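A divided bin, a pale table and a pile of wood

I have been putting off the craft shelf since February. If you've been reading for a while you know the one I mean (the one behind the door, the one I once called "basically done" and then never mentioned again). Well, this month I finally pulled everything off it, and I mean everything, and I spent the better part of two days deciding what a grown woman needs in the way of small wooden things.

The answer is fewer. Quite a lot fewer!

I started with the frames because they were the worst. I buy little frames the way other people buy gum. There was a whole run of them from Bradano, back when they had that shop next to the bakery in Kakwood, and I don't think I hung more than a couple. The rest went in a drawer, then in a box, then in a different box when the first one gave out. They're sweet, though. Light wood, plain edges, nothing fussy. I've been going back and forth on whether to paint them, and I keep landing on no.

My system, if you want to call it that, is red and green. Red side for keepers that still need some work, green side for odds and ends that need a home. You do it on a clear table with a lot of room and you don't let yourself put anything down "just for a second" because that's how I got here in the first place.
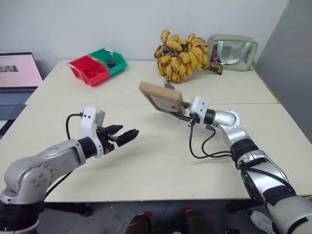

Sorting day, with the red and green bin at the back and a little wood-edged piece up for a verdict.

I got the divided bin idea from the Clornia catalog, which I read cover to cover like a novel every time it comes. They want you to buy a whole wall of bins. I bought one. One is plenty when you have to empty it before you can go on, and having to empty it is really what kept me moving. By lunch on the first day I had filled the green side and dumped it into a bag for the school rummage sale, and then I did it again before supper, and I was feeling pretty smug about the whole thing.

Then I got to the boards.

Oh, the boards. I had forgotten how many there were. Every time I cut something down for a project I saved the piece that was left, and I saved the packing slats too, and some shelf pieces from the old apartment that don't fit anywhere in this one. Some are too short for anything except a stir stick. Others are really lovely, though, with that straight honey-colored grain that makes you want to run your thumb down it, and those I could not bring myself to toss. I'd pick one up, walk it to the trash, walk it back again. My tea went cold twice.

What helped was deciding on the project first and the wood second. I want a narrow ledge for over the desk, 12 inches or so short of the window trim, where the frames can lean instead of hang. (No nails! No measuring forty times and still getting it crooked!) Once I had that in my head it got easy. Anything long, straight and light in color stayed. Anything warped, stained or mystery-sticky went out to the garage to think about what it had done.

I did sand a test piece with one of those Pai sanding blocks, the medium one, and it came up so nice I may skip the stain and just go over it with oil. My mother would say wax. I've never had any luck with wax, it always goes on streaky for me and then I'm mad at a shelf for a year. 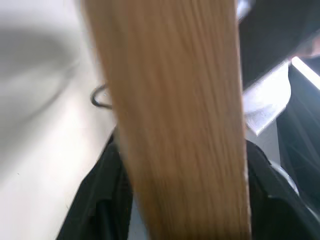

Marigold Attic wrote in to say she'd go with wax after all, two thin coats with a day between them, and that the streaks come from putting on too much at once. She also thinks a leaning ledge wants a little lip along the front, or the frames will walk right off it the first time somebody slams a door.

Okay, the lip is a good point and I hadn't thought of it. I have some skinny trim left from the bathroom that might do, if I can find the end that isn't chewed up. As for the wax, I'm willing to try it on the back of a scrap where it won't hurt my feelings.

Still to do: the jar of hooks, the paint pens (half of them dried up, I'd bet money), and the ribbon, which gets its own post because the ribbon is a situation. The shelf itself needs a wipe and maybe new liner paper. I have a roll of the blue stuff somewhere, and if it turns up before next week I'll show you how it looks.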